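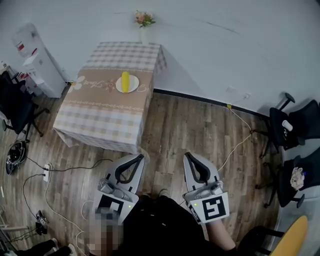

Checked tablecloth, white plate, something yellow and corn-shaped on it.

Ticket 540: Bralora propagator keeps dropping its temperature
Opened 21/03/2020 by Trygve Westerberg
Status: solved

First of all, I love this thing! I bought the Bralora in February for my chillies and they shot up. Now I've sown sweetcorn in it (a variety called Udis, wonderful stuff if you can get it) and the thermostat has started playing up. I set it to the seed programme, the green light comes on, and after 15 minutes it goes amber and the heat cuts out. Switching it off and on brings it back for another spell, then the same again.

Tried so far:
Different socket, no change.
Lid vents open and lid vents shut, no change.
Factory reset (hold both buttons till it beeps), no change.
Took out the capillary mat. It ran for more than four hours! Put the mat back and it cut out again.

So the mat has something to do with it, but I can't work out what. Would so like to get this going, the Cinau beans are next in the queue and I can hardly wait. 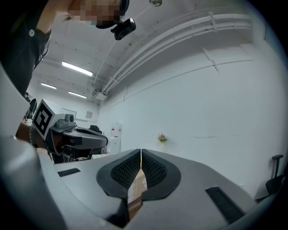
Jonatan Lindholm replied: Great bit of testing with the mat, that narrows it down nicely. Is it covering the little sensor in the back corner? A wet mat over the sensor confuses the seed programme. Trim the corner off, wipe the sensor dry and start programme 4 again.

Trygve Westerberg: It was right over it! Snipped the corner, dried the sensor, and the light has stayed green all night. Brilliant, thank you. Does the bigger Wattimena tray have its sensor in the same place? I'm very tempted.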